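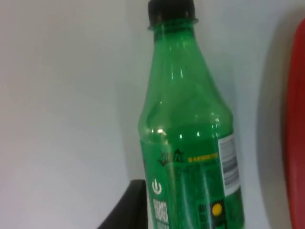
## Refill and Return — progress note, April 5, 2022

For Meenakshi Warrier at Grender. Sorry it's short, van goes out at noon.

**Where we are**

Bottle sorting now running properly. Second half of the grant all in, thank you. 3,406 drinks bottles through the room since November — target for the period was well under that so pleased.

Green ones still the headache. The clear plastic goes to Clulico with no fuss, they take it by the bale. Green they only want if the caps are off and the labels too, and the wrap-round labels are slow work. Black screw caps go in their own tub. Abilio has tried warm water, a blunt knife, and a hairdryer. Hairdryer wins so far but it trips the sockets if the kettle's on.

Dented bottles are fine by the way, I asked. A crease in the shoulder makes no differnce to the price.

**Barcodes**

You wanted to know if we could log by barcode. Yes, mostly. Jui-lin did a trial on 200 bottles and the scanner struggles where the code curves round the side, so she ends up turning each one by hand. Asking you to let us keep the tally sheets until summer and look at it again then.

**Money**

- Sacks and tubs — 90 pounds, spent
- Second scanner — 100 pounds set aside, not spent, see above
- Rent to Kulkarni paid up to end of this month

**Still to do**

- Green bales: first collection date from Clulico, chasing
- Gloves in small sizes
- Poster for the school, Elango has a draft, needs the return adress changing

Can we move the next visit to a morning? Afternoons are when the drop-offs come and there's no where to stand.

Gunnlaugur Arnardóttir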